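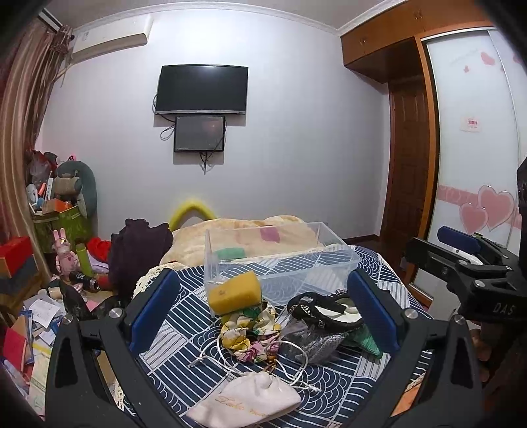
Open day at the Yule lab, Friday, July 19, 2019

I went to Yule expecting robot arms behind glass and came home talking about hair accessories. Their Dolter project teaches robots to tidy up by learning from people, and the people do it with a gripper in each hand, in ordinary bedrooms, on ordinary messy beds. I loved it!

Minttu Nurmi gave the first talk. The task is simple to say: get the small soft things on the bed into a clear plastic box. Scrunchies, a drawstring pouch, a black headband. Cloth folds differently every time you pick it up, cords loop over whatever is next to them, and a see-through box is hard for a camera (you get the bedding right through the walls).

The part I scribbled down fastest was the result. They trained one version on 982 demonstrations from a single room, and another on the same number spread over 4 homes. In a home new to both, over 100 trials each, the second one did clearly better, mostly on the pouches. Ju-won Maeng put the failures up on the big screen too, and those got the best questions of the morning.

One clip they kept stopping was the headband on its way to the box, held just above the rim with a crumpled white cloth inside the band.

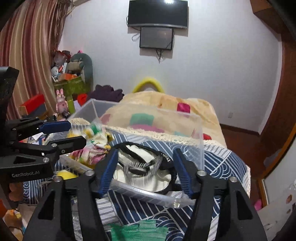 Trying it ourselves

After coffee Precious Kruger let us have a go. Closing the fingers is easy, letting go in the right place is much harder, and my scrunchie landed beside the box twice. They run another day in August and I've already signed up.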